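Simulation Practice Rules: Frequently Asked Questions
Midach Manipulation Group
Last revised April 2024

These answers cover the rules for building, running and reporting simulated grasping trials. They apply to everyone who submits runs to the shared results store, including partners at Trestton. If something is missing, write to Ailbhe Noonan, who keeps the rules.

Do the rules apply to simulation only?

Yes. Work on physical arms falls under the lab safety rules, and you need separate training for that. Passing a simulation review does not give you permission to run the same program on hardware.

Which scene should I start from?

Use the shared dining room scene unless your project lead has agreed to another one. It has the wooden table, the chairs, the plant and the laptop already in it. Leave the furniture and the other items in place, even when your task doesn't use them. A planner that has only ever worked over a bare table tells us very little.
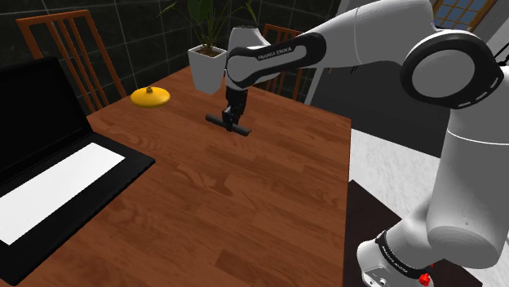 If you do need to move an item, save the scene under a new name and list the change in the run notes. Do not overwrite the shared copy. We had to throw out 31 runs last year after someone shifted the table and saved over the original.

Can I use my own objects?

You can, as long as each one has a mass, a friction value and a collision shape that you can explain. "I left the default" is not an explanation. For plain shapes such as bars and cylinders, use the ones in the Stodow object set, where the values have been checked.

What grip force should I set?

Set the limit to what the real gripper can deliver, taken from the maker's data sheet for the model you are using. Do not raise it to stop an object slipping. If the object slips at a realistic force, record the slip.

How close does the collision shape have to be to the visible shape?

The largest gap allowed is 3 millimeters at any point where the fingers may touch. Elsewhere on the object you can be looser. Turn on the collision overlay and look at it from at least two sides before your first run.

Which camera views do I have to save?

Two: one fixed view that takes in the arm and the table, and one close view of the fingers. The fixed view is used to check reach and clearance. The close view is used to check contact, and reviewers will go to it first when a grasp is in dispute.

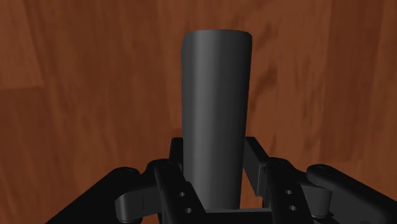
Both views must be saved at the same time step. Keep the camera positions the same for the whole batch. If you change a position partway through, start a new batch.

What counts as a successful grasp?

The object has to leave the surface, stay held for 4 seconds of simulated time, and not pass through any part of the gripper. All three have to be true. Contact alone is not a grasp, and neither is an object wedged between a finger and the table.

What if the object passes through a finger?

Mark the run as invalid. It is not a failure and must not be counted as one. Report invalid runs on their own line in the summary. If you see more than a few in a batch, reduce the time step and run the batch again.

How many runs do I need?

A full batch is 900 runs. Smaller batches are fine for your own testing but can't go in a report. Random seeds must be saved with each run so that another person can repeat it.

May I leave out runs that look wrong?

No. Submit everything and flag the ones you have doubts about, with a short reason. Malachy Keane or Philomena Nic Aodha will go through the flags and decide.

Who reviews a batch?

Someone who did not work on it. Reviewers pick their own sample of runs to replay, so please don't send them a list of good ones. Partners at Trestton should send review requests to Aidan Brophy.

Can I say that a result will carry over to a real arm?

Only if it has been tested on one. Until then, write "in simulation" in the title and in the caption of every figure. Rendered pictures can be taken for photographs once they are copied into a slide deck, so the label has to stay with the picture.

How long are files kept?

Scene files and seeds are kept for good. Saved camera views are cleared each June unless the batch is cited in a report. Ask before then if you need yours held longer.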